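A borracha que falta no relatório

Plutanmont, 09/09/2018

A maior parte das falhas de preensão que me chegam para análise vem classificada como erro de controlo. O formulário pede uma causa, o operador escolhe a primeira da lista e o caso segue para a equipa de software. Defendo aqui que essa triagem está errada e que uma parte considerável do problema se resolve com uma chave sextavada e um par de almofadas novas.

O caso que me levou a escrever ocorreu no posto 6 da Nundura. Numa série de 400 tarefas de arrumação sobre mesa, com pinças manuais instrumentadas, a taxa de objetos largados antes do destino subiu sem alteração de procedimento, de operador ou de objetos. A política treinada com esses dados herdou o defeito: fechava os dedos, iniciava a elevação e perdia a peça. Durante 3 semanas procurou-se a causa na sincronização entre as câmaras e o codificador de abertura. Foram revistos 789 registos. O desfasamento encontrado estava dentro da tolerância – e continuou-se a procurar no mesmo sítio.

Adom Laryea, que faz a manutenção mecânica do posto, tinha aberto uma nota sobre o estado das almofadas dos dedos logo no início da série. A nota ficou classificada como estética. Uma almofada de borracha descolada no bordo altera a área de contacto e, com ela, a força tangencial disponível antes do escorregamento. Altera também a abertura real para uma mesma leitura do codificador. Nenhuma destas grandezas aparece no registo, pelo que a análise dos dados, por mais cuidada que seja, não as pode encontrar.

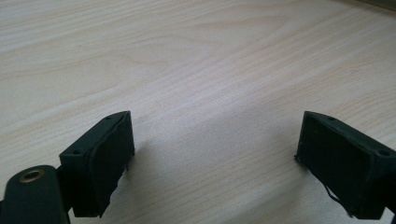
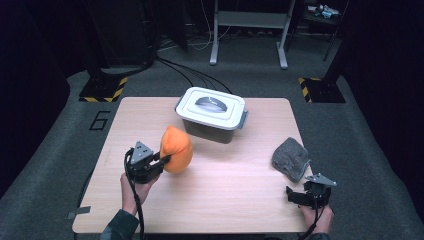
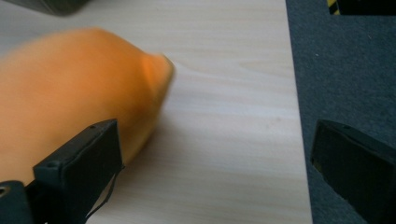
Posto 6, tarefa de arrumação. Na primeira imagem, dedos da pinça com a borracha irregular no bordo da almofada esquerda; na segunda, as duas pinças manuais sobre a mesa; na terceira, o dedo esquerdo em contacto com o objeto laranja.

Os objetos moles agravam a questão. Uma peça rígida que escorrega fá-lo de modo brusco e deixa assinatura na trajetória. Um objeto de tecido ou espuma deforma-se, acomoda-se à almofada gasta e pode permanecer preso por uma fração da superfície até à primeira aceleração lateral. O operador humano compensa sem dar por isso: aperta mais, inclina o pulso, abranda. A compensação fica gravada como se fizesse parte da tarefa, e o modelo aprende a reproduzir um gesto que só tem sentido com aquela borracha naquele estado.

Há quem responda que a variabilidade do material de contacto é desejável, porque torna a política mais robusta. O argumento foi-me apresentado pela Bedoya, que fornece os conjuntos de dedos, e merece ser levado a sério. A variabilidade é útil quando é conhecida e distribuída pela amostra. Um desgaste que progride de forma contínua ao longo da série confunde-se com a ordem de recolha, com o cansaço do operador e com a troca de objetos. Fica um enviesamento sem etiqueta.

Proponho três medidas. A primeira é inspecionar as almofadas no início de cada turno, com fotografia de ambas as faces de contacto e registo do número do par. A segunda é fixar um critério de rejeição: qualquer bordo levantado ou fragmento solto implica substituição antes de se gravar. A terceira é acrescentar ao formulário de falha um campo para o estado do elemento de contacto, de preenchimento obrigatório, colocado acima do campo de software.

O custo é baixo. A objeção que ouço com mais frequência é a do tempo de paragem, e é legítima num posto que trabalha por objetivos de volume. Comparo-a com as semanas gastas na sincronização e com os registos da série que terão de ser repetidos ou, pelo menos, marcados.

Na Girnera, onde se usa o mesmo tipo de pinça, a inspeção por turno entra em vigor em outubro. Pedi acesso às fichas de substituição para as cruzar com as falhas de preensão. A Nundura ainda não decidiu, e a nota de Laryea continua classificada como estética.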